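April 2019

**Workshop notebook: domestic tools bench. Entry 23**

Entry made by Walid Rizk on behalf of the bench. Colleagues are asked to add remarks in the margin and to initial them.

**Purpose of the session**

The session was given over to the table-top dustpan and to the question of what ought to be swept into it. The matter has stood open since January, when the Fundari review asked us to settle on one kind of litter for all sweeping and collecting work. Until then each member of the bench had used whatever lay to hand: pencil shavings, rice, dried peas and, on one occasion, the contents of the hole punch. The results could not be compared, and the hole punch is not to be used again. Small discs of paper were still being found in the carpet several weeks afterwards.

It has been agreed that crumpled paper shall be the standard material. Paper is cheap, it leaves no dust, and it may be put out for recycling at the close of work. It also resembles the litter which the finished dustpan will meet on a desk or a meeting table.

**Preparation of the paper**

Two sorts are now in use. The larger balls are made from plain white office paper, one half sheet to each, crushed firmly in the hand and then allowed to open a little. The smaller ones are torn from tan wrapping paper and rolled between finger and thumb. I had first proposed that all the pieces be white, but the tan paper is easier to follow against the white and gives a clear difference in size as well as in colour.

The following points were noted while preparing the batch.

- A half sheet crushed once is too springy and creeps open again on the table. It should be crushed, opened out flat and crushed a second time.
- The tan paper keeps its shape well when rolled small. When torn too large it tends to unroll and lie as a flat scrap. Flat scraps have been kept in the batch, as they are a fair test of the lip of the pan.
- Pieces which have been trodden on are to be thrown away. They lie flat on one side and do not roll as the others do.

Batches are kept in the red woven basket and returned to it after each run. I would ask colleagues not to use the basket for anything else. Tea bags have been found in it twice.

**The dustpan**

The pan is the pale wooden one with the round handle, supplied as a sample by Kanaan and entered in the stock book under number 246. It has a wide mouth and a raised back wall, and the form has much to recommend it. Paper pushed in with the side of the hand runs up against the back and settles there. The handle is comfortable to hold and its length is sufficient for use from a chair, although a person standing at the table has to stoop.

My reservations concern the front edge. On this sample it is thicker than I should like. A crumpled ball of white paper crosses it without difficulty, being tall enough to tip over the lip when pushed. The tan pieces are less obliging. Some ride over with the larger balls and some stop at the edge and must be coaxed. A flat scrap will slide beneath the lip if the pan is not pressed down at the front.

I have written to Hirero, who do our turning and finishing, to ask whether the front edge could be taken down to a finer bevel without weakening the grain. Their reply is awaited. The present sample should on no account be sanded by members of the bench, however great the temptation, as it is the only one we hold.

The weight of the pan is a point in its favour. It stays where it is put while the paper is brought to it, which the light plastic pan we had before did not. The plastic pan moved away from the hand at every stroke and had to be held throughout.

**The table**

The glossy table has been retained for this work. I am aware that there are objections. The polish is slippery and a small ball of paper, once pushed, will travel further than was intended. On the other hand, most of the meeting tables for which the pan is meant are finished in much the same way, and a trial on a rough bench top would flatter the product.

Two remarks for those who use the table next. First, the surface is to be wiped with a dry cloth only. The spray polish in the cupboard leaves a film which alters the way paper slides, and the whole of run 13 had to be set aside on that account. Secondly, paper should be laid out well in from the edges. Litter placed close to an edge ends on the floor, and the run then becomes an exercise in crawling under the furniture.

The two black office chairs are to stay on the far side, against the wall, while work is in progress. They belong with this table and have been carried off to the Markix room on more than one occasion. If they are needed elsewhere, a note should be left.

**Order of sweeping**

There was some discussion as to whether the large pieces or the small should be gathered first. My own view, having tried both, is that the large white balls should go in first and be pushed to the inner wall of the pan, with the tan pieces following. When the small pieces are taken first they gather near the mouth and are apt to be knocked out again by the first large ball.

The opposing view is that a person clearing a real table takes whatever is nearest and gives no thought to size. I accept this. I propose that we record both methods — large first, and nearest first — and mark each run accordingly. The sheet has a column for remarks which has so far been used mainly for drawings of cats, and it would serve the purpose well.

It was also asked whether a brush should be used. The matching brush has not yet arrived from Kanaan. For the time being paper is to be placed or pushed into the pan directly, and no substitute is to be brought from home. The brushes brought so far have all been of different widths.

**Points carried forward**

- Hirero to advise on the front edge.
- Kanaan to be reminded of the brush. The order number is 934 and should be quoted in all letters, as our last enquiry was filed under another customer.
- A supply of tan wrapping paper to be bought in. The present roll was left over from packing and is nearly finished. It should be matched as closely as possible for thickness; the shade is of less importance.
- A lid for the basket to be considered.
- The wording of the run sheet to be amended so that "collected" means inside the pan and clear of the lip. A piece resting upon the lip has been counted both ways by different hands, and earlier sheets should be read with that in mind.

On the last point I should be grateful for comments before the new sheets are printed. It may be preferable to add a separate mark for pieces on the lip, as these are precisely the ones which a finer edge ought to help, and we shall want to know whether it has done so when the altered pan comes back to us.
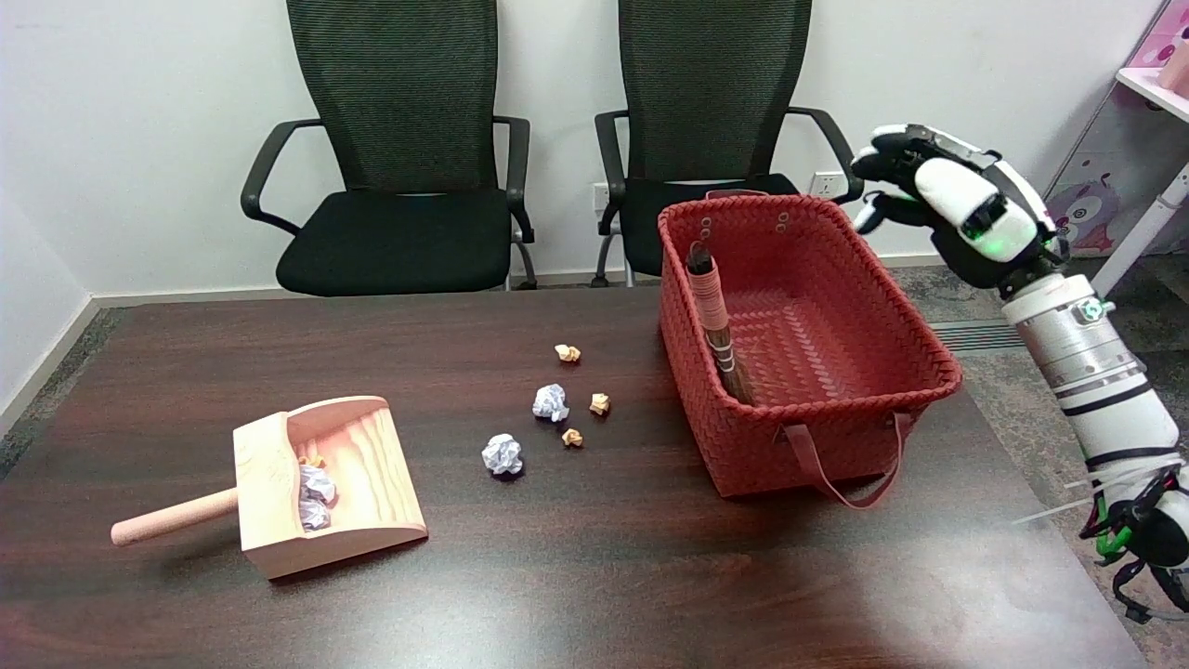 Comments on the wording may be written on the facing page or left in my tray. The old sheets are to be used until the stock of them runs out, with the amended meaning of "collected" written in by hand at the top.

W. Rizk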